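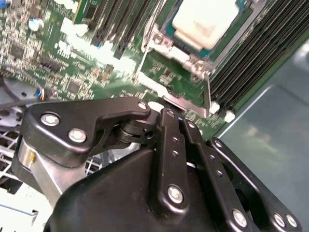

Ticket 489
Workshop: Bristwood Shared Workshop, electronics bay
Project: Kundia (bench arm for server board disassembly)
Component: Bite (two-finger gripper and wrist assembly)
Status: Resolved, monitoring
Opened: March

## Summary

The Kundia arm stops with a position fault during the final approach to the processor socket cover. The fault occurs with Bite fully open and the wrist rotated toward the memory slots on the right of the socket. It does not occur when the same program is run above a bare bench.

The request asks for the cause to be identified and for the arm to be withheld from general booking until the approach can be repeated without a fault.

## Reported behavior

The arm completes its travel to the hover point. On the last downward move, the wrist joint lags behind its commanded position and the controller halts with the following message:

```
BITE/WRIST: following error, axis 4
commanded vs. measured exceeds limit
motion halted, brakes on
```

The fault clears on reset. It returns on the next attempt if the wrist angle is unchanged. With the wrist turned back toward the fan side of the board, the approach finishes normally, although the fingers are then poorly placed for the white cover.

## Environment

- Work piece: server motherboard mounted in its chassis, socket cover and metal retention bracket in place
- Controller firmware: build 834, as supplied by Jekcombe
- Gripper: Bite, with the black finger plates fitted
- Chassis power: disconnected at the wall

Members are reminded that the socket cover is to remain on the board throughout testing. Contact with the socket itself is outside the scope of this ticket.

## Log

**Entry 1.** Fault reproduced on the first run. The program was stopped and the arm raised by hand control. The retention bracket and the neighboring slot latches were checked for marks. None were found.

**Entry 2.** Finger linkage inspected. The screws at the ends of the perforated bars were tested with a driver and found tight. The pivot below the mounting plate turned freely. No change was made.

**Entry 3.** The approach height was raised by 15 mm and the program repeated. The arm reached the new target without a fault. The height was then lowered in small steps and the fault returned close to the original position. A general loss of motor power was considered less likely after this test.

**Entry 4.** Payload settings reviewed. The controller was still using the values for the previous gripper, which was lighter. The settings were corrected and the controller restarted. The lag was smaller in the next run, but the halt still occurred at the same wrist angle.

**Entry 5.** Cable routing examined with the controller off. The wrist was moved slowly by hand through the full approach. Resistance increased near the end of the move. The encoder cable had been tied too close to the joint and was drawn tight as the wrist turned. The tie was cut, the cable was given a longer service loop, and a new tie was fitted farther back on the forearm.

**Entry 6.** Program run at reduced speed with the original approach height restored. No fault. The run was repeated at normal speed with the same result. The fault limit was left at its default value throughout.

## Cause

Two conditions were present. The encoder cable was too short between its tie and the wrist, and this added drag at the end of the rotation. The incorrect payload setting increased the lag already present. Either condition alone may be tolerated by the controller – this was not tested separately, and the finding should be read with that in mind.

## Required action for members

1. Load the Bite payload profile before enabling the arm.
2. With the controller off, turn the wrist by hand to the limits of the planned move. Stop if resistance is felt.
3. Make the first approach at reduced speed, with one hand at the stop button.
4. Do not raise the following-error limit to clear a halt. Record the message in this ticket and leave the arm parked.

Requests to change the default profile should be submitted separately under the Kundia project.

## Open items

- A strain relief clip for the forearm has been requested. The present tie is acceptable for supervised use only.
- The startup screen does not show which payload profile is active. An enhancement request has been sent to Jekcombe – no reply has been received.
- The wrist limits in the booking guide predate Bite and require revision.

General booking is restored for supervised sessions. Unattended operation remains suspended until the clip has been fitted and Entry 6 has been repeated.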